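Platow Support Portal
Ticket 843: Arm will not tidy a table the way a person would
Product: Diltgate tabletop arm with five-routine Costness software
Opened by: Nouhaila Bennani, Lamrani Home Trials
Priority: Normal (requested: High)
Status: Open, waiting on vendor

Original report, December 27, 2019

We bought the arm to find out whether it could clear a table at the end of the day. The sales sheet says "light household tidying." I have a nine-year-old who also offers light household tidying, so I know to read that phrase slowly.

The job is simple. Things on a table, most of them small, should be picked up one at a time and put wherever the plan says they go. Boxes are fine. Tubes are fine if they're lying still. Anything soft, the software stops and displays error 468, which the manual defines as "grasp uncertain." I share the feeling, but I still have to put the laundry away.

Steps already tried:
Restarted the controller.
Restarted the controller again, with the phone support person listening.
Ran the full hand calibration, 200 positions, no faults reported.
Lowered the grip force by one notch, then two.
Updated Costness to the current release.

Please don't close this with a link to the calibration page.

Reply from Platow Support

Thank you for contacting Platow. Have you tried running the hand calibration? A link to the calibration page is attached.

Reply from N. Bennani

Yes. See above, third item.

Reply from Platow Support, second tier

Apologies for the earlier reply. Error 468 comes up when the finger sensors and the planner disagree about how wide an object is. With a box they agree right away. With feathers, fabric or a bag of anything, the planner sees a big fluffy shape and the fingers feel next to nothing, so it assumes it missed and lets go.

Could you turn on "trust contact" under Advanced, set the closing speed to slow, and repeat with one soft item among your usual hard ones? Please leave the table as cluttered as you'd normally have it. We get a lot of logs from very clean tables.

Reply from N. Bennani

A cluttered table I can provide. I used the feather shuttlecock, the kind you kick, because it's the worst object I own from a robot's point of view. One end is a small weighted disc and the rest is fluff in four or five colors, so there is no good answer to how wide it is. My notes:

Run 1. Trust contact on, speed normal. Hand closed, opened, closed, opened. Error 468.

Run 2. Speed slow. Hand closed on the feathers and stayed closed. No error. I said something encouraging out loud to a machine, which I'd like kept off the record.
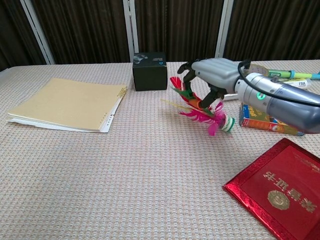 Run 3. Same settings. Held it, moved it sideways, then set it down on top of the paperwork, when the plan said the bin. The log calls this "complete."

Run 4. Same settings, bin moved closer. Made it to the bin. Total time from start command to release was long enough that I made tea and drank a good part of it.

Run 5. Swapped in a balled-up dish towel. Error 468, straight away. We're old friends by now.

So the setting helps with feathers and does nothing for towels. Logs for all five runs are uploaded.

Reply from Platow Support, second tier

These are useful, thank you. Run 3 is a separate bug: the arm counts a drop as complete when the object is released above any flat surface it has mapped as a bin, and a stack of paper can get mapped that way. We've split it off as its own ticket.

On towels, the short version is that fabric changes shape while the fingers are closing and the planner doesn't look again until they've stopped. A fix is planned for the February release. Until then, pinching a raised corner works better than grabbing the middle. You can force this with the "edge first" option.

Reply from N. Bennani

Tried edge first. It works if the towel has a corner sticking up, so I now walk over and arrange the towel with a corner sticking up. At that point I'm holding the towel, and the drawer is two steps away.

For whoever writes the sales sheet: it handles boxes well, it's patient, and it has never once complained about being asked twice. As a helper on a bench where the same part shows up in the same place 1,000 times, I'd probably keep it. As the thing that clears up after dinner, it needs me standing next to it -- and I was hoping to be sitting down.

Please leave this open until the February release. I'll rerun the towel and the shuttlecock on the new version and post both logs.

Status changed by Platow Support: Open, waiting on vendor
Linked ticket: Paper stack mapped as bin
Attachment removed by Platow Support: calibration page link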